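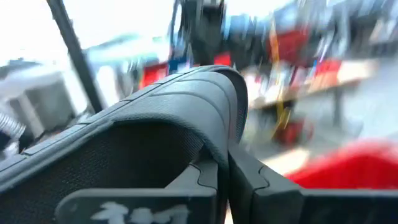 Chapter 7. A Room and Its Contents

I moved into my first workroom in Tirnness in June, and I made every mistake this chapter is going to warn you about! I put the big things wherever there was floor, then squeezed the small things in between (you can guess how that went). By the end of the month I couldn't open a cupboard without shifting a chair.

So we'll start with floor space. Before you decide where anything lives, draw the room on squared paper and mark the doors, the windows and the way you walk through it. My old room in Cunham had a walkway 158 cm wide, and I lost nearly all of it to shelves – I still feel silly about that. Keep at least 100 cm clear if you possibly can.

Exercise 7.1 uses the Bimthorpe floor plan, so keep it handy.

Comments (2)

tanguy1159: Did 7.1 with my own garage and had to start over twice. Good chapter.

papercut: Is the plan in the back of the book? Can't find it.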